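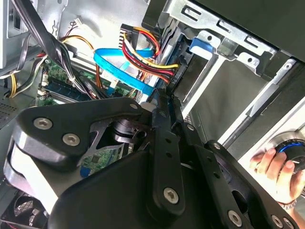 A reader from Wubshet wrote in to ask whether The Clovau Ledger can be read before The Salt Warrant, having picked it up at an airport without noticing the 2 on the spine. Yes, with one warning. The Ledger gives away who killed the harbor pilot in the first chapter, and most of The Salt Warrant is spent finding that out.

More questions about the Traledska thrillers follow. The page is updated when enough new mail comes in.

73 shares | 26 comments

What order do the books go in?

The Salt Warrant, The Clovau Ledger, Low Water at Plirum, The Ninth Bailiff. The short story "Cold Berth" fits between the second and third books. It was written after all four, so it uses the bailiff's nickname before anyone in the novels does. That is a mistake and it will stay in.

Is Traledska a real city?

No. It has a river port, a bad tram system and a court building with two entrances, and all of that was made up for the first book. Readers have placed it on the Baltic, the Black Sea and once in Quebec. The books never say. Clovau is the island across the channel and Plirum is the dredged harbor to the south.

Why does the detective never get a first name?

The early drafts had one. The editor cut the only scene where it was used, and by the second book it seemed odd to bring it back. Her mother calls her by it over the phone in Low Water at Plirum, but you only get the detective's side of the call.

What happened to the money in the ferry locker?

This gets asked more than anything else. Read page 206 of the hardcover of The Clovau Ledger again, the part where the customs clerk pays for lunch. The paperback has different page numbers. Look for the chapter that starts at the fish auction.

Will the tram driver come back?

He is in the fifth book. He is not a suspect this time.

When is the fifth book out?

February, if the copyedit goes as planned. The title has changed twice and is not settled. Please don't trust the listings on store sites, some of which have a cover for a different book.

How violent are they?

There are killings in every book, mostly off the page. The Ninth Bailiff has a long interrogation chapter that some readers skip. You can pick up again at the chapter that opens on the ferry and miss only one fact, which is repeated later anyway.

Are there audiobooks?

The first three. The fourth is being recorded. The reader is the same one all the way through, and she has been told how to say Plirum. It rhymes with "serum."

Can I get a signed copy?

Signed bookplates can be mailed anywhere. Send your address through the contact form and say how you want it made out. Bookplates go out on Thursday.

Can I send you my manuscript?

Sorry, no.

Likes: 733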